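Does "Update Now" Really Mean Now?
By Marit Kristiansen, October 2024

You're halfway through a game on the family tablet and a grey box pops up. "An update is available!" it says, as if it's your birthday. Should you believe it?

An update is a new set of instructions for a gadget. People write those instructions, and people make mistakes. A mistake in a program is called a bug. When the programmers find one, they write a fix and send it out over the internet.

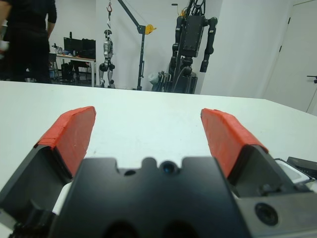

Some fixes are important. A security fix closes a gap that a stranger could use to get at your photos or passwords. I don't argue with those, and neither should you.

Other updates deserve a raised eyebrow. Last January a drawing app called Plarnach promised to be "faster than ever". Faster than what? It didn't say. My neighbour Wanting Pan timed it opening on her old tablet. Before the update it took 3 seconds. Afterwards it took 8. The colour of the buttons had changed, too, and she'd liked the old colour.
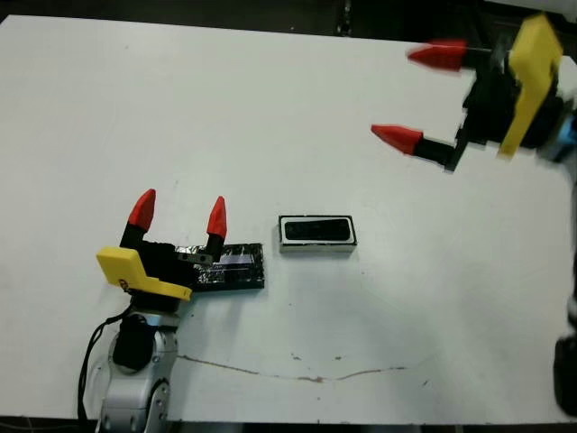 Two red tips on a robot gripper.

Updates can also be greedy. One for the game Trolta needed 831 megabytes of space, and the notes said only "bug fixes and improvements". Which bugs? If your teacher asked what you did on the holidays and you wrote "things", you'd be asked to try again.

So be a bit of a detective. Read the notes that come with the update. Look for the word "security". Check how much space it wants, and ask a grown-up before you tap anything.

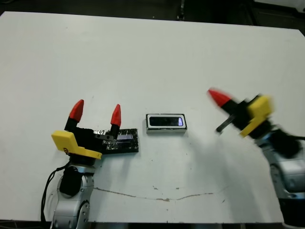

What if the box isn't real?

Fake update messages exist. They often turn up on websites, flashing and telling you to hurry. Close the page and look in the Settings menu instead. If there's a real update for your tablet's system, you should find it listed there. If there isn't, show a grown-up what the message said.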